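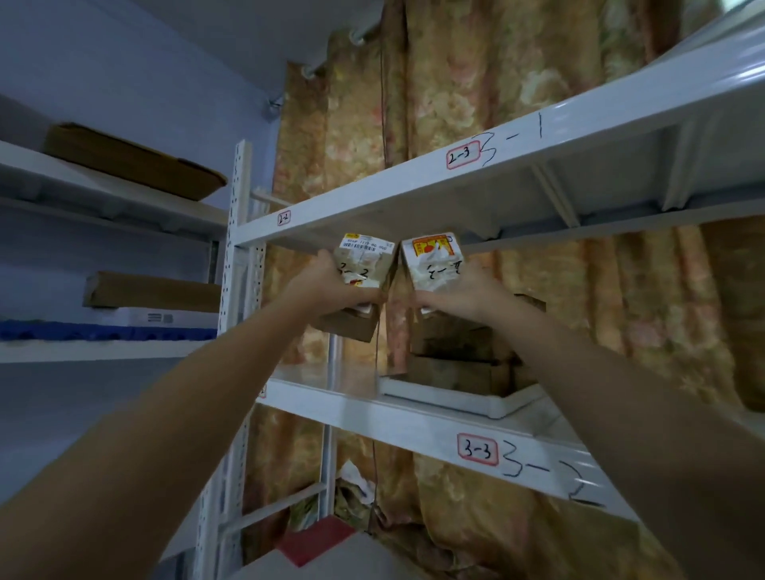
3.2 Location codes and parcel marking

Storage positions at the Premden depot are identified at two levels. Printed labels with a red border are fixed to the front beams, and a second code is written on the metal in black marker. The two do not always agree: the beam labeled 2-3 also carries the handwritten code 3-1. Lim and Ene treat such pairs as a relabeling residue – the older code stays legible after the new one is assigned.
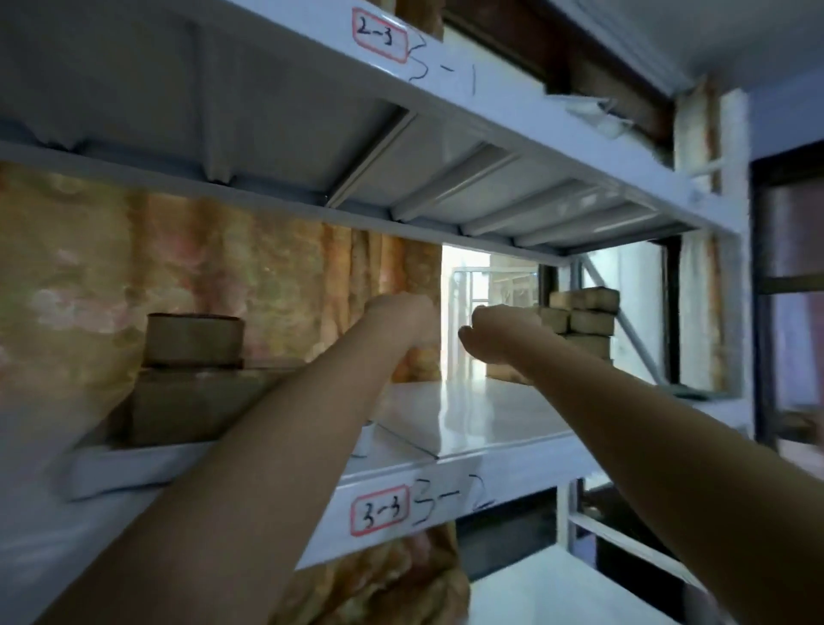
We recorded 601 put-away operations on white metal shelving. An operation was scored as correct when the code on the parcel matched the handwritten code on the beam; printed labels were logged separately.

Figure 2. Shelf beam with label 2-3 and handwritten code 3-1. Both hands are above the lower shelf.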